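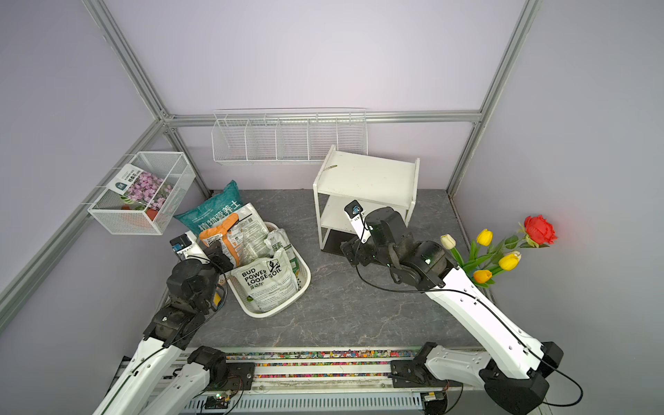
Daltard, 1 June 2025

Stock and Shelf Assistant (part time), Sombatkul Garden Supplies

Do you slow down when you pass a rack of seeds? Can you happily lose half an hour reading the back of a bag of plant feed? Then please read on, we'd love to hear from you!

Sombatkul sells seeds, feeds and growing bits and pieces to allotment holders, balcony growers and a good few schools on this side of the county. A lot of our range comes from China, and it's a lovely range: flowers you won't see in the big sheds, leafy greens by the dozen, and feeds in every size from a pouch you can close your hand round to a sack you'll want to lift with your knees bent. We carry roughly 300 kinds of seed at the height of the season and we're always trying new ones.

We're looking for someone to look after the display shelves and wall baskets at our Rillen Street unit, from July onwards.

What you'll be doing

Putting things where they belong, mostly. Seed packets go in the white mesh baskets on the wall, standing up and facing out, so the flowers do the selling (the pink and purple ones always go first). Pouches and foil bags go on the white shelves. Big sacks stay low down. Customers pick things up, change their minds and leave a packet of radishes among the sunflowers, so there's a fair bit of going round again and putting right, and if you're the sort of person who finds that soothing you will get on very well with us.

You'll also unpack deliveries, check them against the order sheet, and write the English shelf cards that go with each product. Many of the packets are printed in Chinese, some with a little English squeezed in beside it. You don't have to read Chinese. We have a folder of translations for nearly everything we stock, and you'll be surprised how soon you know a packet by its colours. If you do read it, wonderful, tell us in your letter and we'll pay an extra £1 an hour.
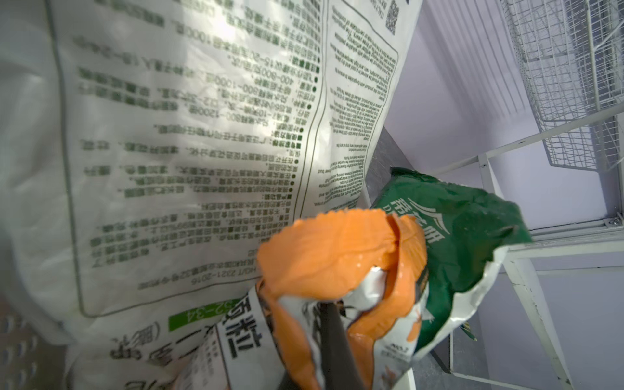

Orange-and-white pouch, dark green foil bag, and the white sack with its small print in Chinese and English.

Feeds need a bit more care than seeds. Each one has its own card with the amounts and the growing stage written out, and the card has to match the bag. If a supplier changes the print on a sack, we check it line by line before it goes out. It's fiddly work and we think it matters a great deal, as people come back to us year after year trusting what the card says.

In quieter weeks there's seed testing on the back windowsill, and you'd be very welcome to take on a tray of your own. Last spring's was a mixed tray of asters and everybody wanted to water it.

What we're hoping for

Someone tidy, cheerful and careful with small print. You should be comfortable lifting a part-full sack and being on your feet for most of a shift. Shop or warehouse experience is handy but we've trained people from scratch before and enjoyed it. Growing things at home, even one pot of chives, would make us very happy. Foil pouches crumple if you grip them hard, so a light touch helps too!

Hours and pay

15 hours a week, spread over three mornings. Pay starts at £186 a week, plus holiday. You'll have a £100 allowance each year to spend on anything in the shop, and staff discount after that. The number 9 bus stops 100 metres from the door and there's a rack for bikes in the yard.

If you live out at Gikodley, we have a small stockroom there as well and could arrange for one of your mornings to be spent at that end. Say so when you apply.

How to apply

Write us a letter or an email, one page is plenty. Tell us what you've done before, which mornings you can manage, and something you have grown or would like to grow. We don't need a photo or a covering form. You can hand it in at the Rillen Street counter or post it to Sombatkul Garden Supplies, Rillen Street, Daltard, marked "Shelf Assistant".

We'll invite people in for a chat and a trial hour on the shelves, which is paid. You'll get a mixed crate of packets and pouches to sort and a cup of tea while you do it. If you need any changes to the room, the shelf heights or the timing, let us know and we'll sort it out beforehand.

Letters are welcome up to the end of the month, and everyone who writes will get a reply.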